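Tablecloths, runners and other flat cloth - what works at our house

Started as a list on the inside of a cupboard door. Typed up because the door got repainted. Add your own, send them to Nesrin Tekin and she'll put the good ones in.

Washing

Shake outside first. Crumbs in the washer turn to paste and the paste goes on the next load.

Dark cloths on their own, cold, inside out if there is an inside. Half the soap the box says. Too much soap is what leaves the gray streaks, then people wash it again with more soap and it gets worse.

Black cotton that has gone rusty brown: a soak in a sink of cold water with a cup of white vinegar, then rinse twice. Won't bring back color that's gone. Does get the film off.

Wax. Let it go hard, ice cube in a bag if you're in a hurry, snap off what you can with a butter knife. Then brown paper both sides and a warm iron. Keep moving the paper to a clean spot.

Red wine - cold water from the back of the cloth, right away. Salt is fine if you are stuck at the table. Don't rub.

Grease: dish soap, dry, straight on the spot. Leave it while you do the dishes. Then wash like normal.

Turmeric: sun. Two afternoons on the line in August took out a stain I had given up on.

Drying

Fold over the line at the middle, not pinned by the corners. Corners pinned wet go into ears and you will be ironing ears for ever.

Take it down damp. Really the whole trick. If it dries stiff, sprinkle with water, roll up, leave in a bag for an hour, then iron.

No dryer for anything with linen in it. I did it once to the long Rowbotham cloth and lost a good 14 inches of drop, well, maybe not the dryer's fault alone but I blame it.

Getting wrinkles out once it's on the table

Spray bottle, plain water, fine mist. Pull gently from the center out to the edges with flat hands. Leave it. Most of the small ones drop out overnight and nobody looks at the rest once the plates are down. 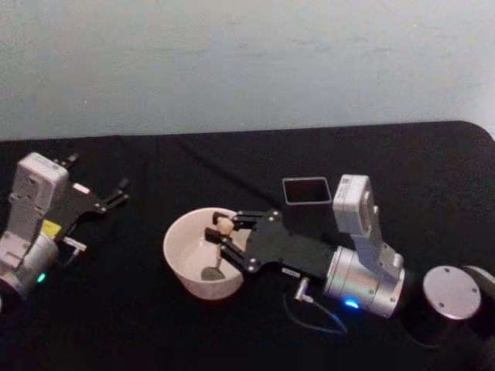 Page last changed: September 24, 2026

Dark cloth shows lint and every fold, so mist it a bit more than you would a pale one, and go over it with a damp rubber glove before you set anything out. Always the same direction. Glove beats the sticky roller, which leaves its own fuzz.

If the cloth slides, put something under it. An old flannel sheet cut an inch short all the way round is as good as the felt they sell. Zerrin Dağdelen uses shelf liner, the holey rubber kind, just a strip down each long side. Don't leave that on varnish for months, it sticks.

Deep creases from the packet won't mist out. Iron those. On the table itself if you've no room - thick towel underneath, medium heat, no steam on a waxed top or you get white bloom.

White bloom anyway? Dab of mayonnaise, leave it an hour, wipe, buff. Works on wax. Never got it to work on the hard modern finish.

Buying

Measure the table, then add the drop twice. Everybody adds it once. For a table 82 inches long with an 8 inch drop you want 98.

Fabric by the yard is cheaper than a ready made cloth nearly always. The remnant bin at Stidanwood is worth a look, mostly end of bolt stuff. Check for a flaw line down the middle, hold it up to the window.

Hem: half inch, fold twice, press, sew. Press first!! I skip this every time and regret it every time.

Polyester blend for everyday, it forgives. Cotton for company.

Storing

Roll, dont fold. Cardboard tube from the fabric store, they give them away. Wrap the tube in an old pillowcase first so the cardboard doesn't yellow the cloth.

No tube: fold in thirds the long way and hang over a pants hanger with a towel on the bar. Refold in a diffrent place each time or the crease wears through.

Put away clean, no starch. Starch in storage brings silverfish. Starch when you iron for use.

Label the end with the size on a bit of masking tape. Saves unrolling four to find the one for the small table.

Odds and ends

Weights for outside: big washers from the hardware drawer, sewn into the corner hems. Take them out before it goes in the machine or pick the kind that don't rust.

Old cloth past saving - napkins out of the good part, dust rags out of the rest.

Candle drips again: put a saucer under the candle. I know.

Still to add: oilcloth, and what to do about lace.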